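Health for Kids > Germs and Bugs > Malaria

What is malaria?

Malaria is an illness you can catch from a mosquito bite. The mosquito carries a living thing so small that you need a microscope to see it. It is called a parasite. When the mosquito bites, the parasite gets into the blood and travels to the liver, and later it moves into the red blood cells.

A person with malaria gets a high fever, shivers, and has a bad headache. Doctors take a drop of blood to look for the parasite. There are medicines that treat it. 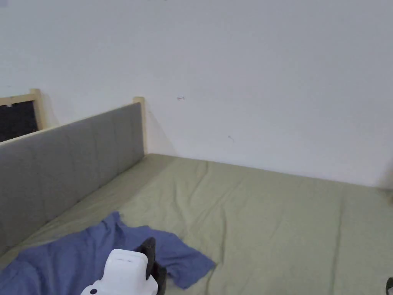

A bed against the wall.

The mosquitoes that spread malaria mostly bite between evening and early morning. They lay their eggs in still water - ponds, puddles, even an old bucket. In the village of Hastura, the health office checked 435 homes in December and gave out 859 bed nets. 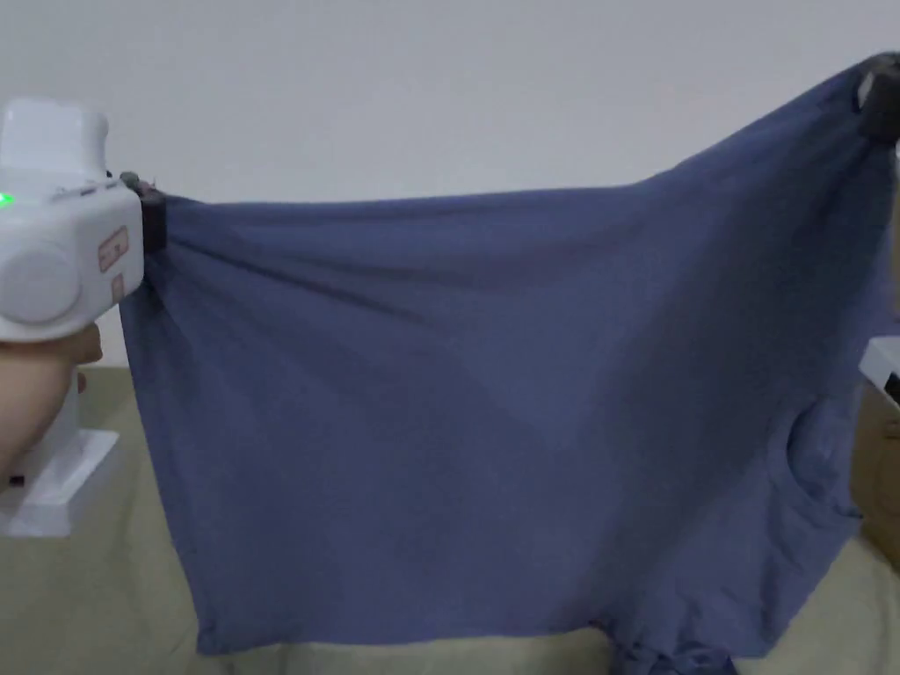

STAYING SAFE

A bed net is a tent of fine mesh that hangs over a bed. Many nets are treated with a product that kills mosquitoes when they land. Tuck the edges under the mattress before you go to sleep. If you find a hole, tell an adult so it can be sewn up.

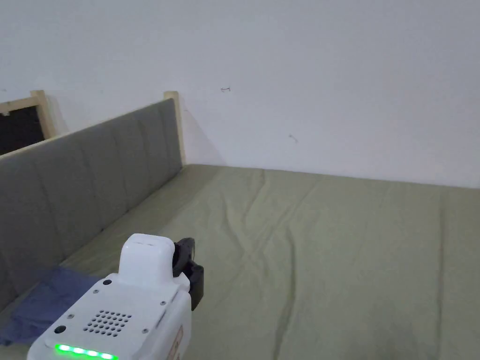 Mosquitoes can still reach you through a net if your arm or leg is pressed against it. Leave some space between you and the mesh. A bed pushed up near a wall, like the one with the green sheet, needs its net tucked in on the wall side too. People often forget that side.

Malaria does not spread by coughing or by sharing toys. You can sit next to a friend who has it.

Comments (3)

Kokari: used this with my third graders, they wanted to know if all mosquitoes bite. Only the females do, right?

Grigore Zamfir: Yes, only females. They need blood to make eggs.

Ciobanu: My son asked how big the parasite is. Could you add a drawing?

Contact us | © Sullmont Health Pages | Back to top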